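单元维护通讯 · 六月

取挂笔单元:腕部相机重新标定与夹爪检修记录

Nisarel 取挂笔单元六月停机检修一次,涉及腕部相机标定、夹爪指垫更换、线缆重新走线和取笔程序的路点修正。以下按实际操作顺序整理,供值班人员和后续接手的同事查阅。单元编号、程序版本以控制柜门内侧的标签为准,本文不再重复。

一、停机原因

停机前一段时间,取笔动作的失败记录逐步增多,集中在同一类报警:夹爪闭合后位移反馈超出设定窗口,程序判定为空夹,退回等待位。查阅日志,累计 971 次取笔循环中出现空夹报警 47 次。报警在各挂位上都有分布,没有集中在某一个挂钩,因此首先排除单个挂位示教错误的可能。

手动模式下以低速逐步执行,夹爪到达预夹取位时,指尖中线相对笔杆有明显的横向偏移。偏移方向一致,量值随腕部姿态变化。这种表现一般指向手眼关系变动,即相机相对法兰的安装位置与标定文件中的数值已不一致。

拆下腕部护罩后检查相机支架,发现固定螺钉中有一颗松动,支架可用手推动。支架原先只用平垫,没有防松措施。夹爪一侧的指垫也有磨损,靠近指尖处的硅胶已经变薄,夹持细杆时接触面不完整。两项问题同时处理。

二、机械部分

检修前按规程断电、泄压、挂牌。夹爪为电动驱动,不涉及气路,但同柜的 Hebden 供料侧仍有压缩空气,泄压步骤不能省略。

相机支架拆下后清洁贴合面,更换全部固定螺钉,加弹簧垫圈,并涂中等强度螺纹胶。拧紧顺序为对角交替,分两遍到位,最后用油性笔在螺钉头与支架之间画防松标记线。以后点检时只需看标记线是否错位,不必每次上扳手。

指垫更换为 Pumomari 的软质型号。新垫比旧垫略厚,夹爪零位必须重做,否则闭合位移的基准会整体偏移,空夹判断仍然不准。重做零位时指间不得有任何物体,先以最低力闭合,确认反馈稳定后写入。写入后断电重启,再读一次,两次读数一致才算完成。

线缆方面,相机线原先与夹爪动力线扎在同一束内,腕部第六轴转到极限附近时线束绷紧,对支架有持续拉力。这很可能是螺钉松动的原因之一。现将相机线单独引出,在腕部外侧留出弯曲余量,扎带改为魔术贴绑带。绑带不要收得过紧,以手指能拨动线缆为宜。第六轴在正负极限之间往复转动,全程观察,线缆无刮碰、无绷直方可恢复护罩。

三、相机与手眼标定

标定前先处理镜头。用气吹去除浮尘,再用镜头纸由中心向外单向擦拭。不要使用含酒精的湿巾,前盖镀膜已有一台因此报废。对焦环锁紧后贴胶带固定。

相机内参本次没有重做,只核对了重投影误差,结果在允许范围内。外参按眼在手上的方式重新采集。标定板平放在工作台上,四角压住,采集过程中不得移动。姿态选取时注意加入足够的绕轴转动,只做平移会使旋转部分求解不稳。每到一个姿态,等机械臂完全静止后再触发采集,延时设为 3 秒。过去有人为节省时间缩短延时,结果残差偏大,只好重来。

求解完成后,不要立即覆盖旧文件。先将新参数载入临时槽位,用尖头探针对标定板角点做触碰验证,确认各方向偏差都在公差以内,再写入正式槽位。旧文件改名保留在备份目录中,保留到下一次检修为止。

四、取笔路点与视觉参数

外参更新后,原有的取笔路点不能直接沿用。旧路点中有几处是前期人工微调过的,微调量实际上是在补偿错误的手眼关系,现在反而成为误差来源。处理办法是将微调量全部清零,由视觉定位重新给出挂位坐标,再逐点以低速验证。

笔杆细长,颜色深,表面有反光,部分笔杆还有浅色斑点,整杆做边缘提取时容易断线。视觉程序改为先在笔杆上段取感兴趣区域,拟合两侧边缘得到中轴线,再沿中轴线向下推算夹取高度。笔头一端不参与定位,毛料形状不固定,不适合作为特征。 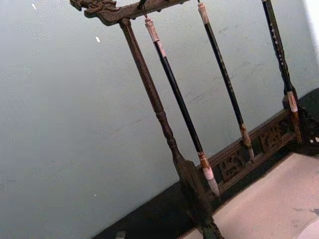

夹取高度定在笔杆中段偏上。过低则抬升时笔头摆动大,过高则指尖容易碰到横梁。脱钩动作分为两段:先沿竖直方向慢速上提,使挂绳或挂环离开钩底,再沿挂钩开口方向平移退出。两段之间设短暂停顿,待摆动衰减后再继续。如果两段合并为一条圆弧轨迹,节拍会快一些,但脱钩不彻底时会带动整个笔架,不建议改回。

笔架用夹具定位于台面,底部两端受力。夹具垫片为软木,不得换成金属垫片,以免压伤木面。雕刻部位不作为夹持面或定位面。每次重新放置笔架后,都要执行一次挂位扫描,不能沿用上一次的坐标。

照明参数也有调整。原先环形光源亮度偏高,深色笔杆上出现一条窄的高光带,边缘拟合有时会把高光带误认为笔杆边缘。现将亮度下调,曝光时间相应加长,并关闭自动曝光。墙面作为背景已能提供足够的对比度,无须另加背板。检修时顺便确认了上午和傍晚两个时段的成像,边缘拟合结果均可接受。如日后更换灯具,需重新核对这一项。

五、复机验证

复机按三档速度进行。第一档为手动低速,每个挂位单独执行,操作人员手持使能开关。第二档为自动模式降速,连续执行取笔、移位、回挂全过程。第三档恢复正常速度。任何一档出现报警,都要查明原因后从该档起点重新开始,不允许清除报警后直接续跑。

三档合计执行 108 次循环,未出现空夹报警。回挂时有一次挂环未完全落入钩底,力反馈检测到异常后程序按设定重试,第二次到位。检查后认为是回挂点高度偏低,已上调并重新验证。该点暂列为观察项,下次点检时查看重试计数。

六、点检要求

日常点检增加以下内容,已写入 Zerkonton 工单系统的模板:

相机支架防松标记线有无错位。
指垫表面有无裂纹、脱胶或明显变薄。
第六轴转至两端极限时线缆是否绷直。
标准芯棒的夹持位移反馈是否在窗口内。
镜头前盖有无灰尘或指印。

前三项每班一次,后两项每周三开机前执行。标准芯棒存放在工具柜上层,用后归位,不得以普通笔杆代替。指垫备件目前只剩一副,已提交采购。到货前如发现指垫开裂,停用该单元,不要混装旧型号。

发生碰撞或急停后,无论有无可见损伤,都要先做一次探针触碰验证,再恢复自动运行。验证结果填入工单,偏差超出公差时按第三节重新标定。

参数备份放在共享盘的单元目录下,文件夹以检修月份命名。本月备份包括标定文件、夹爪零位、视觉配方和机器人程序,恢复时须整套恢复,不要单独替换其中某一个文件。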